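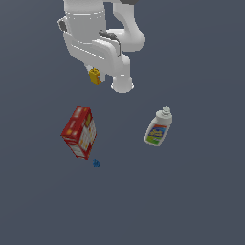
把浴室柜和厨房柜翻了个底朝天

上一期信里我答应大家写秋天的苹果酱，先欠着，因为上周末我干了一件完全没有计划的事：把家里所有的柜子掏空了。起因特别小，我半夜咳嗽，爬起来找止咳糖浆，摸到一瓶，凑到灯底下一看瓶底，过期快三年了。三年！那瓶糖浆跟着我搬过一次家，我居然还给它打过包，用报纸裹得好好的。

第二天早上我就搬了个小板凳坐到浴室柜前面，想着花半个钟头把药收拾一下，结果一直收拾到天黑，中午饭吃的是从柜子里翻出来的苏打饼干（没过期，我查了）。

老读者知道我住在Rustance街这头的老房子里，柜子是房东留下来的，又深又黑，东西放进去就像掉进井里。最里面那一层我住进来以后大概就没伸手进去过。这次我戴着厨房手套往里掏，掏出来的第一样是一卷纱布，第二样是半管已经硬得像粉笔的护手霜，第三样我到现在也没搞明白是什么，盖子拧不开，标签磨没了，摇一摇有声音。扔了。

先说说那些日期到底怎么看

我一边掏一边发现自己连包装上的字都看不明白，就打电话问Faustine Moulin。有几位新订阅的朋友可能还不认识她，她以前在Sudunia的药店柜台后面站了很多年，退下来以后我们一块儿上陶艺课，我做的碗漏水，她做的不漏。我问她，东西上面到底有几种日期啊？她在电话那头叹了一口气，说你先去拿支笔。

我把记下来的抄在下面，语气是我的，道理是她的。

食品上常见的大致有两种说法。一种是过了这个日子就别吃了，鲜肉、鲜鱼、现做的凉菜这些，闻着没味儿也别赌。另一种是在这个日子之前味道最好，饼干、面条、米、茶叶、罐头多半归这一种，过了几天并不等于就坏了，可能只是不那么脆、不那么香。当然前提是包装没破，一直放在干爽的地方。Faustine的原话是，罐头要是鼓起来了，你就别跟它讲日期了，赶紧请出门。

国内买回来的东西又是另一套，印的是生产日期，后面跟一个保质期多少个月，得自己掰着手指头加。我数学不好，每次加到跨年就糊涂，现在的办法是买回家当场用油性笔把到期的年月写在正面，字写得越大越好。我婆婆来家里喝茶，看见茶叶罐上斗大的字，问我是不是在家里开铺子。

药就简单了，过期不吃，没有商量。也别往马桶里冲，别随手扔厨房垃圾桶，很多地方的药店可以收，去之前打个电话问一声。我这回一共装了满满一个布袋子送过去，柜台的小姑娘往里瞄了一眼，又抬头看看我，很有礼貌地没说话。

还有一种最容易漏掉的，就是洗漱和护肤的东西。好多瓶瓶罐罐背后印着一个打开盖子的小罐子，里面写着6M、12M这样的字，指的是开封以后能用几个月。问题是谁记得哪天开的封？我有一瓶防晒霜，只记得开它的那天海边风很大，帽子吹跑了，至于是哪一年的海边，我和我先生吵了一晚上也没吵出结果。他说是去看他表弟那次，我说看他表弟那次根本没下水。后来翻旧照片翻到两点，防晒霜的事忘了，倒是把他那件难看的条纹衬衫又笑了一遍。
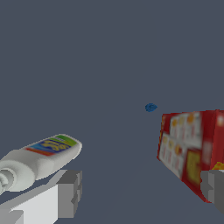

所以我现在的规矩很土：开封当天贴一小条纸胶布，写上年月，贴在瓶底。眼药水尤其要贴，开封以后能放的时间比想象中短得多，具体多久看说明书，每一种不一样。睫毛膏也是，我以前一支能用到天荒地老，Faustine听完在电话里沉默了好一会儿，问我眼睛还好吗。

说到囤货，我得老实交代一下牙膏的事。你们有没有那种一看见打折就挪不动脚的东西？我是牙膏。Boyer超市每年二月份清仓，Kandent的牙膏买一送一，我每次都觉得这个便宜不占对不起自己，拎一大袋回来塞进柜子，到了第二年完全忘记，又拎一大袋。这次全部掏出来摆在浴室地砖上，我数了，41管。家里就两口人啊！我先生站在门口看了半天，问我是不是打算给整条街刷牙。

牙膏也是有期限的，这个我以前真不知道。一般压在尾巴那条边上，字又小又浅，要侧着光看，我最后是用手机手电筒贴着照才认出来的。放得太久膏体会变稀、会分层，里面有些成分效果也会打折扣。那一堆里有一部分已经过了日子，我留下几管拿来擦银勺子和球鞋的白边，效果挺好，擦的时候手轻一点，银器如果是老的或者镀的就别试了，会花。剩下没过期的按日子排好队，最早的放最外头。

这个排队的办法开杂货铺的人都懂，先到期的放前面，新买的往后塞。道理我小时候就在外婆家见过，她的米缸旁边有一排玻璃罐，新晒的豆角干永远从后面往前推，小孩要是嘴馋从后面偷拿，她一眼就能看出来，拿鸡毛掸子满院子追。我那时候只觉得她抠门，如今蹲在自己家浴室地上给牙膏排队，膝盖咔咔响，忽然特别想给她打个电话，可惜打不了了。

好，说回厨房。

厨房比浴室麻烦，因为我舍不得。浴室里的东西过期就过期了，厨房里每一样都连着一个想做而没做的菜。一包藜麦，买的时候我打算从此过健康生活。一罐玫瑰糖，打算做鲜花饼。两包一模一样的八角，大概是第一包买完忘了又买的，都没拆。还有三种不同国家的咖喱粉，颜色已经从金黄褪成了土黄，闻起来像抽屉。

香料放久了一般不会吃坏人，就是没味道了。怎么试呢，捏一点在手心里搓一搓，凑近闻，要是得使劲闻才有点意思，那做菜的时候也指望不上它。整粒的比磨成粉的经放，所以我以后胡椒、孜然、花椒都只买整粒的，用的时候现碾。我碾花椒的那个小石臼是跳蚤市场淘的，缺了个口，特别趁手。

油要特别当心。核桃油、芝麻油、亚麻籽油这些开了瓶就往冰箱里放，或者干脆买小瓶。哈喇味一旦有了，搁多少蒜都盖不住，我试过，那天的拌黄瓜我先生吃了一口，放下筷子说他不饿。坚果也一样，我在柜子最上层找到一袋夏威夷果，已经是一股旧油漆味儿，心疼得我在厨房里转了两圈。

面粉和米怕虫。新买回来先进冷冻室待上几天，再换到密封的罐子里，这一招是楼下邻居教的，我用了两年，没再见过小飞蛾。全麦粉比白面粉更不经放，因为带着胚芽，油多，要么快点吃，要么就一直住在冰箱里。蜂蜜结晶了不要扔，隔着温水慢慢化开就好，水别太烫。酱油、醋开了瓶以后看一眼标签，上头常常有一行小字让你冷藏，我活了半辈子才第一次读到那行字。

整包带盒的东西，像饼干、麦片、茶包，我以前喜欢连盒子一起收，觉得整齐。后来发现这正是我总是重复买的原因，盒子杵在那儿，你以为里面还有，晃一晃才知道只剩个底儿。这回我把空了一大半的全拆了，倒进透明罐子里，盒子上印着日期的那一角剪下来，用胶布粘在罐子背面。剪得歪歪扭扭的，但是管用！而且一眼就能看到还剩多少，去超市之前站在柜子前面扫一圈，单子就出来了。

全部弄完之后我做了一件有点傻的事，拿个本子把扔掉的东西一样一样记下来，后面写上当初大概花了多少钱。有些有小票，有些全凭记忆，反正只会少不会多。加起来165欧。我把这个数字写在便利贴上，贴在钱包里面，信用卡前头那一格。那天晚上我们俩坐在沙发上谁也没提出去吃饭的事，煮了一锅面，把柜子里快到日子的海苔、芝麻和一小罐金枪鱼全拌进去了，味道竟然相当不错，金枪鱼多放一点柠檬汁会更好。
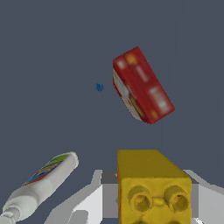

几封来信和一点杂事

上期问大家家里最老的一样吃的是什么，收到67封回信，我一封一封看完的，有几封看得我咖啡都喷了。有位读者的冰箱里冻着自己婚礼蛋糕的最上面一层，女儿都上中学了，蛋糕还在。我的意见是，别吃，但也别扔，它现在已经是家庭成员了。

另一位读者寄来她父亲的做法，说他每次换季换被子的那天顺手查一遍药箱，这样根本不用记日子，天冷了自然会想起来。我觉得这个主意比手机提醒强，手机提醒我每次都是顺手一划就没了。我打算抄过来，换厚被子查药，换薄被子查厨房。正好这两天夜里凉了，厚被子已经搬出来晒过，一股太阳味。

还有人问透明罐子在哪儿买。我的一大半是吃完的果酱瓶和酸黄瓜瓶，泡一晚上热水把标签撕掉，胶印用一点食用油抹一抹，过一会儿再用洗洁精洗，干干净净。瓶盖要是有味道，摊在窗台上晒几天，或者瓶子装点小苏打盖紧放一夜。大的那几个是在Boyer买的，二手店里也常有，比新的便宜一大截，买的时候记得用手指在瓶口摸一圈，看看有没有磕碰。

有一位住在Sudunia的读者问，过了最佳日期但是没坏的罐头和面条能不能送到食物互助点去。我专门打电话去问了我家附近的那一家，他们说各处规矩不同，他们这边只收没过期的，要求包装完整，开过封的一律不要。所以最好是趁着还有好几个月的时候就送过去，别等到最后几天才想起来。我那一堆没过期的牙膏也分了一半出去，人家很高兴，洗漱用品据说一直缺。

Faustine读了这一期的草稿，让我补一句：浴室又热又潮，药最好别放在浴室，卧室的抽屉或者走廊的柜子都比浴室好，放高一点，家里有小孩的上个锁。我说那我收拾了一整天的浴室药柜怎么办？她说，重新收拾。行吧，药箱现在搬到了走廊里，浴室柜空出来一层，我先生已经悄悄把他的剃须刀、梳子和一个不知道干什么用的小铁盒摆上去了。

下一期一定写苹果酱，苹果都已经买好堆在阳台上了，再不写它们也要进我的过期名单。做果酱你们喜欢放肉桂还是不放？放皮还是去皮？回信告诉我，顺便也说说你家柜子里囤得最多的是什么，超过41管牙膏的我寄一罐果酱给你。

2018年10月22日，写于厨房餐桌，旁边的水快开了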